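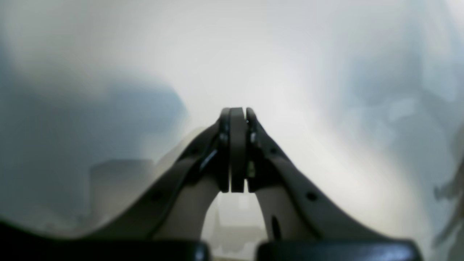 Catarina Quintela

3. Garment handling on the Fostum cell

The cell was assembled in the shared workshop at Wikeddale and uses two arms over a single white table. Each arm carries a parallel gripper with linked fingers and dark tip pads. The linkage keeps the pads parallel through the stroke, which matters for cloth: a pad that tilts on closing tends to push the top layer away before it is caught.

Finger geometry was fixed early. Control runs on the Honero board at 100 Hz, and both arms share one clock. An earlier version with separate clocks drifted by up to 20 ms over a long session and was dropped.
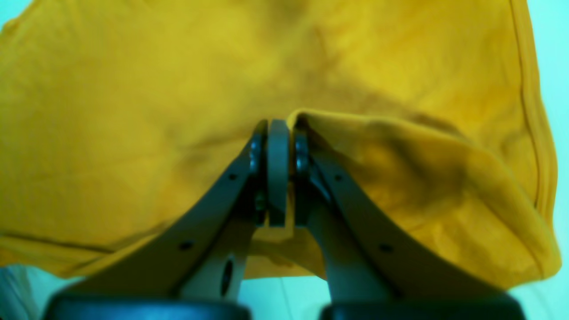 Grasp selection is limited to edges and folds. A hem gives a double layer with a stitched border, and its stiffness makes it easier to hold than a single layer of jersey. Grasps in the body of the shirt were allowed only when no edge could be reached. The closing force was set by hand once per fabric and left unchanged during a run.

Figure 2. Two-arm layout with an orange T-shirt spread on the table. One gripper is near the collar and the other at the hem. 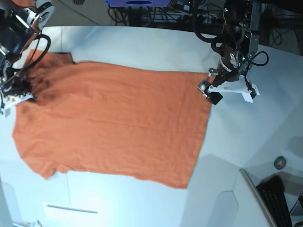
For flattening, the arms work at opposite ends of the garment and pull outward along its length. The pull stops when the motor current passes a threshold taken from the Tavares routine. Small wrinkles are ignored, as they have little effect on the first fold. A shirt lying sideways to the arms is accepted as it is, and the fold line is computed from the collar and hem positions.

The log for this build holds 814 attempts. Attempts interrupted by a cable snag were kept in the log and marked as failures. Cable routing remains the main mechanical weakness of the cell, and a change to the wrist loops is planned before the trials in Section 4 are repeated.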